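Work through these steps before asking for quotes. They assume one two-arm cell at the Narton site and a budget holder who has not bought an arm before.

## 1. Fix the budget lines

- Arms and grippers
- Spare finger tips: allow 80 per set
- Floor marking tape: 200
- Freight from Clesbridge: 233
- Contingency: 1,000

All sums are in pounds, before VAT. Enter the arms at the Quartey list price, with no discount, until Sharada Pai has the written offer.

## 2. Plan the floor

Measure the reach of each arm at full extension and add the walkway. Mark the limit in yellow tape before the bases are bolted down. Tape can go straight on to short carpet; press it with a roller.

## 3. Check covers and cable runs

Decide whether film stays on the shells during setup. Film over a joint must be trimmed back. List any thin wiring near the fingers as a spare part.
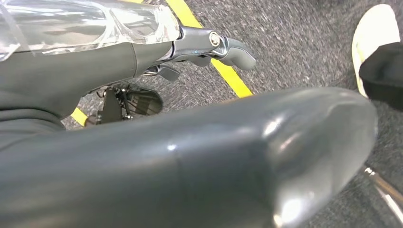
## 4. Send the request

Quote the cell number and ask for delivery dates per item. Copy in Csaba Juhász. Orders without a cell number are returned.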